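Steltis Tennis Injury and Withdrawal Record
Data card and README, version 2
June 2026

Summary

The Steltis Tennis Injury and Withdrawal Record is a collection of coded entries describing player withdrawals, mid-match retirements and returns to play at regional hard-court and clay-court tournaments. It is maintained by the sports records office at Sukbridge and is intended for researchers, coaches and tournament organisers who need a consistent account of why players leave a draw and how long they stay away.

The present release contains 971 entries drawn from 35 tournaments. Of these entries, 111 concern the shoulder, which remains the most closely coded body region in the record.

Contents of the release

entries.csv — one row per withdrawal, retirement or return
tournaments.csv — one row per tournament, with surface, draw size and season
codes.txt — the full list of body region and cause codes
changes.txt — corrections made after the first version
LICENCE.txt — terms of use

All files are plain text encoded in UTF-8. Dates in the CSV files are written year first. Empty fields mean that the information was not supplied; they should not be read as "none" or "zero".

Main fields

entry_id: a permanent identifier, never reused
player_key: a coded key that replaces the player's name
event_type: withdrawal, retirement or return
round: the round at which the player left or rejoined play
body_region: one of 34 codes, listed in codes.txt
cause: acute, recurring, illness, personal or not stated
surgery: yes, no or not stated
source: tournament desk, club notice or player statement

A player who withdraws from both singles and doubles at the same tournament has two entries with the same player_key. Users who wish to study players instead of draws should merge these before analysis. The record makes no judgement about whether a stated cause is medically correct. It reports what the source said at the time, coded by a trained reader.

How entries were collected

Tournament desks sent their withdrawal sheets to the records office at the close of each event. Where a sheet was missing, staff relied on notices published by the host club. Every entry was then coded by one reader and checked by a second. Disagreements were settled by Rocío Arriaga, who also wrote the coding guide. The guide is available on request and will be included in full in the next version.

Player names were replaced with keys before the files left the office. The list linking names to keys is held separately and is not distributed. Requests for access to it will be declined.

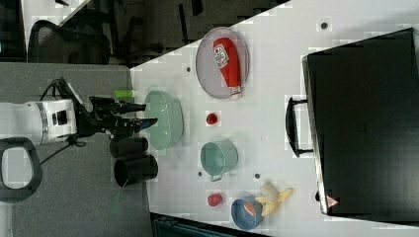
Known limitations

Clay-court tournaments are under-represented, particularly in the earlier seasons. Two clubs in the Contreras circuit kept handwritten sheets on which the round of withdrawal was often left out, and the round field is accordingly empty for many of their entries.

Wheelchair and junior draws are not covered. Return entries are less complete than withdrawal entries, as a player may come back at a tournament outside the record. An absence calculated from these files should therefore be treated as an upper limit, and a player with no return entry should not be assumed to have retired from the sport.

The code for the upper arm was split from the shoulder code during preparation of version 2. Entries from version 1 were recoded where the original sheet allowed it. The remainder carry the older code, S0, and are flagged in the notes field. Comparisons between the two versions should leave S0 entries out.

Uses the maintainers do not support

The record must not be used to identify individual players, to set insurance premiums or to inform betting. It is not a medical register and should not be used to advise a player on treatment or recovery time.

Corrections and updates

Errors may be reported to the records office, quoting the entry_id. Ettore Santoro is responsible for corrections and replies to each report in writing. Accepted changes are listed in changes.txt — the original value is always kept beside the new one.

The next version is planned for September and will add the Mirnetti indoor series.

Citation

Sukbridge Sports Records Office. Steltis Tennis Injury and Withdrawal Record, version 2. Prepared by R. Arriaga and E. Santoro.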